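4. Delivery Reliability and Portion Accuracy

4.1 Setting and sample

The Nikton program prepares chilled meals in a single kitchen and delivers them twice a week to subscribers in the Waton area. Each delivery contains six meals packed in one insulated box. Subscribers choose from a rotating menu, and each menu item carries a printed statement of energy, protein, fiber, and sodium per tray. The statement is calculated from the recipe and a target fill weight; trays are not analyzed individually before they leave the kitchen.

We sampled 641 trays over one menu cycle, which began in January. Trays were drawn from the packing line after sealing and before boxing. Sampling was stratified by menu item, so that items produced in small batches were not crowded out by the two or three dishes that account for most of the volume. Trays with a damaged seal were replaced by the next tray on the line. Breakfast items were excluded because they are bought in from an outside supplier and arrive already portioned.

4.2 Weighing procedure

Each tray was weighed sealed, then opened and separated into its components: a grain or starch base, a protein component, vegetables, and sauce where present. Components were weighed on a bench scale that was checked against a 1000 g reference mass at the start of each session. Sauce that had soaked into the base could not be recovered reliably. For dishes with a poured sauce we therefore report base and sauce as one component. This affects curries and braised dishes most, and it means that component-level results for those items should be read with more caution than the total weights.

Scale drift between checks was small compared with the differences of interest. No correction was applied.

4.3 Fill weight

Total fill weight was close to target for most menu items. The distribution was slightly skewed toward overfilling, as would be expected when packers are trained to avoid short trays and are not penalized for generous ones. Overfilling was concentrated in the base component. Grain bases are portioned with a scoop, and the mass delivered by a scoop depends on how tightly the grain has settled in the holding pan. Trays packed late in a batch tended to carry a denser base than trays packed early in the same batch.

The protein component showed the opposite tendency. Tofu and tempeh were portioned by piece count, and piece size varied with the cutting of the block. End pieces were lighter. A tray that received several end pieces could meet its piece count and still fall below the target weight for protein. Bean-based dishes did not show this pattern, since beans were ladled by volume.

These two effects partly cancel in the total weight of a tray, and a check based on total weight alone would miss both. For a subscriber who follows the printed statement closely – for example, one who is managing carbohydrate intake – the component weights matter more than the sum.

4.4 Consequences for the printed statement

We recalculated energy and protein for each sampled tray from the measured component weights and the recipe composition. Energy was somewhat above the printed value in grain-heavy dishes and near it elsewhere. Protein fell below the printed value in the tofu and tempeh dishes. Sodium followed the sauce and could not be separated from the base in the dishes noted above; we do not report it by component.

The recalculation assumes that each component has the composition given in the recipe. It takes no account of moisture lost during holding, which would raise the energy density of the base and widen the gap already described. A direct measurement of moisture was outside the scope of this work.

4.5 Delivery times

Delivery records were obtained from Lenico, the courier under contract to the program. Each record gives the time at which a box was loaded, the promised window, and the time at which it was left at the address. We treated a delivery as late when the recorded drop-off fell outside the promised window by any amount. The median time from loading to drop-off was some 45 minutes, with a long upper tail on the outer routes.

Lateness was related to position on the route and only weakly related to distance. Boxes in the final third of a route were late more often than boxes at a similar distance that were served earlier. Delays accumulate at stops where access is slow, such as apartment buildings with a locked entrance, and are passed on to every stop that follows. The routing software orders stops by driving time and does not hold a value for time spent at the door.

Box temperature at drop-off was not logged. The courier's records therefore show when a box arrived and say nothing about the condition of its contents. Earlier work on the same type of insulated liner (the Iyengar liner, described in Section 3) suggests that the observed times are well within its holding capacity, but that result was obtained in a test chamber with a full box. Partly filled boxes hold temperature less well, and skipped meals are common among longer-term subscribers.

4.6 Limitations

The sample covers one kitchen and one menu cycle. Packing staff knew that trays were being drawn, although they did not know which ones, and some extra care on the line during the study period cannot be ruled out. Drop-off times were entered by drivers on a handheld device and may have been recorded in groups at the end of a street. We found short runs of identical times consistent with this practice and left them in the data. Removing them did not change the ranking of routes by lateness.

Price, taste, and subscriber satisfaction are treated in Section 5.

Figure 4. Cloth and gray housing. 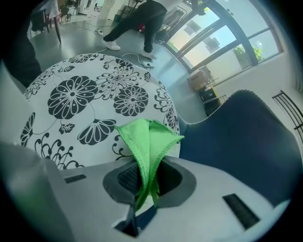
Why can a tray with the correct total weight still differ from its printed nutrition statement?

The total can hide opposite errors in the components. A dense scoop of grain adds weight to the base while light end pieces of tofu or tempeh reduce the protein component, so the tray meets its target weight with more energy from starch and less protein than the statement gives.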